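Lusdale Open Day: Handheld Gripper Sessions
Data card, revision 2

Summary

This release holds the recordings made during the Lusdale open day, 2023-05-04. Visitors watched the bed station in operation and could ask to take a turn with the grippers. It contains 224 episodes of cloth handling on the sage-green bed cover. Maintainer: Elin Kemeys. Station lead: Walid Khasawneh.

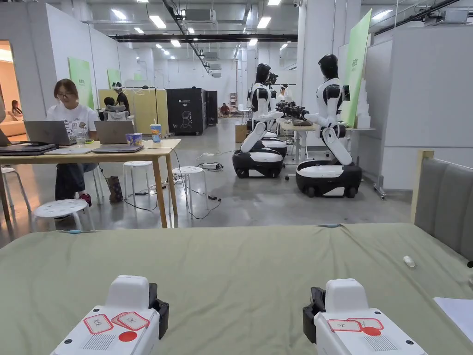

Each station uses one pair of handheld grippers, left and right, recorded together. Pairs are registered under a single pair ID and must not be split in analysis. Both units carry label cards and a red round sticker on the top face, and the jaws are fitted so that they face each other when the pair is set down on the cloth. Calibration files are stored per pair in the Kurnix folder.

Task

The operator starts with a blue garment on the bed, picks it up with both grippers, spreads it, and folds it toward the headboard. An episode ends when both jaws are open and clear of the cloth. Time limit: 27 seconds.

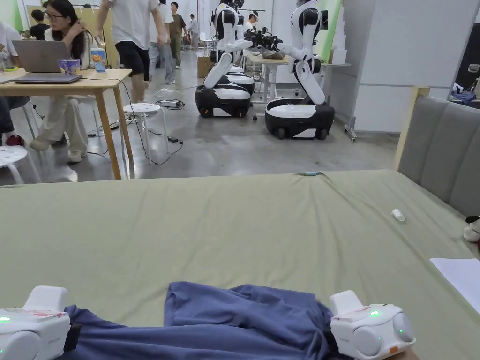

Episode start is set by the first frame in which both grippers report ready. Frames before that point are kept in the raw files and dropped from the Wemby export. The green lights on the housings can be used as a cross-check in the head view, but they are small, and a hand or a fold of cloth may cover them. The log takes priority where the two disagree.

Views

Head view and gripper view are supplied as separate streams on a shared clock. No cropping was applied to either.
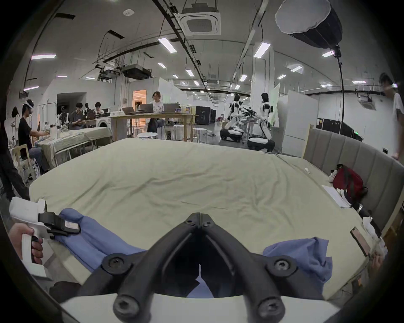 Background content was not controlled. The hall stayed open to visitors and staff during recording, and people enter and leave both views. Items were also left on the bed, including a red backpack, loose paper and a smartphone near the headboard side. Users training segmentation models should treat these as clutter; they have no class labels. Faces are blurred in the public copy.

Known problems

Clock drift in 9 episodes, listed in drift.txt. Garment partly out of head view at the end of some folds. Operator ID missing for visitor turns, by design.
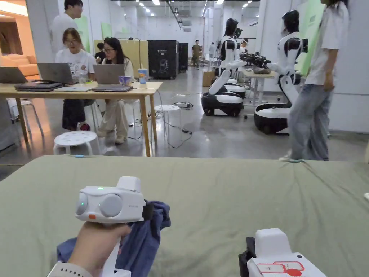
Omar Geagea asked whether the visitor turns could be moved to a separate split, as they had pulled his fold success score down on the Foulkes baseline. They are now under visitor/ and excluded from the default loader. Set include_visitor to true to restore the earlier behavior.

Contact

Data requests go to Lama Sayegh. The next revision is planned for September.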